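Flostden Card Sleeves for Lerex Decks - Matte, Pack of 61 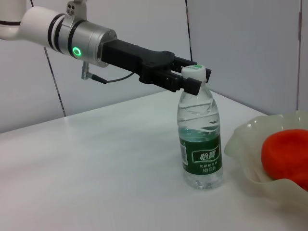 Green indicator ring lit on the wrist flange.

If you've been playing Lerex for any length of time, you already know how quickly a favorite deck starts to look tired. All that shuffling, all those long evenings with your Bastos knights stuck in hand and no mana to play them (we've been there!) - it adds up. These sleeves fit every standard Lerex card snugly, and you get 61 in a pack, enough for a full 60-card deck plus one spare for the day a corner splits.

The matte backs shuffle smoothly and don't glare under a bright lamp, so your opponent won't be reading your hand off the shine. Delia Herrera has run the same pack through two seasons of our Friday league with her Feltetti swarm deck, and she is not gentle with it.

Colors: slate, moss, brick
Item no. 591

Please double sleeve your foils if you can. They do like to curl in February when the heating is on.

Sign up for our newsletter and hear about new decks first. Unsubscribe anytime.

Recently viewed
Feltetti Starter Deck
Bastos Expansion Box
Flostden Playmat, Large
Lerex Life Counter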